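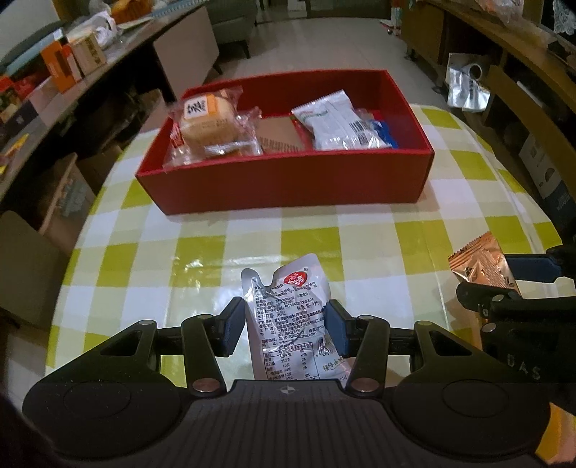
Points mean what, exactly?

Paretti has brought its rewards app to the Flevusside branch, and anyone who has been through the tills this month will have been asked whether they've got it yet. I held out until August. Then I gave in, mostly to stop being asked, and I've been keeping my receipts in an old envelope since then to see whether it pays.

You get points for each pound you spend, with extra points on certain items that change every Sunday. The leaflet says that members "save more every time they shop". More than what, it doesn't say. More than they would have saved without the app is the obvious reading, but it could just as well mean more than someone who went in and paid full price for everything with their eyes shut.

By the end of my trial I had 3166 points, which sounded splendid until I looked up what they were worth. You can only turn them into vouchers in set amounts, and the smallest voucher worth having left me with 1117 points sitting in the account doing nothing. They run out after a year. To use them up I would have to spend more, and I suspect whoever drew up the table of amounts knew that very well.

Then there are the member prices. These are the yellow labels with a big number for app users and a smaller, sadder one for the rest. I don't trust the big saving they seem to show. The coffee I always buy was on a yellow label at a price I remember paying in the spring, before there was any app. The non-member price had gone up, so the gap looked generous. I can't prove the one was done to flatter the other. I would like to see someone from the shop explain it, though, and my two emails to customer services have brought back only a link to the same leaflet.

Sweets, biscuits and snacks get the most bonus points, week after week. Fruit and veg had them once while I was looking, and that was on bagged salad. 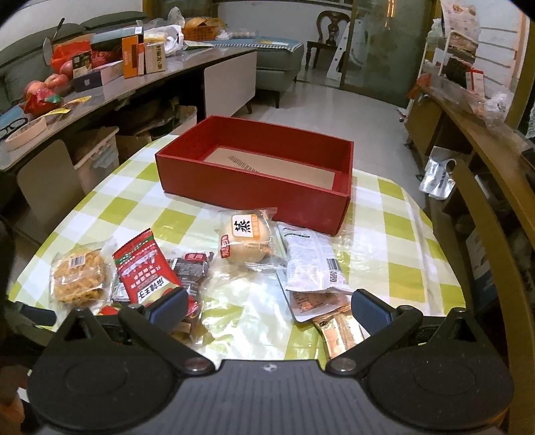

Those bonuses are where I came unstuck myself. I bought things I wouldn't have bought, told myself they were nearly free, and then added it all up. Going by the receipts I spent 56 pounds on bonus items that had never been on a list in my handwriting. Set against that, the voucher looks rather thin.

A few people at the last meeting said Kesico's card is better, as it simply takes money off at the till. It may be. I'd want to know what the prices were before the card came in, and I doubt anyone wrote them down. Shimada, on the parade, has no card and no app. It's dearer for some things and cheaper for rice, noodles and cooking oil, and the price on the shelf is the price you pay. I found I could do the sum in my head, which I had missed.

If you are happy with the Paretti app, carry on with it. If you shop there anyway and buy only what you came for, I can't see that it costs you money, though it does cost you a record of every loaf and bar of soap you've bought. The settings page has a switch marked "personalised offers", on by default, under the third menu along. I've turned mine off and the offers look much the same as they did.

Please bring old receipts to the next meeting if you have any from before the summer, Paretti ones especially. Faded is fine as long as the date and the prices can be read.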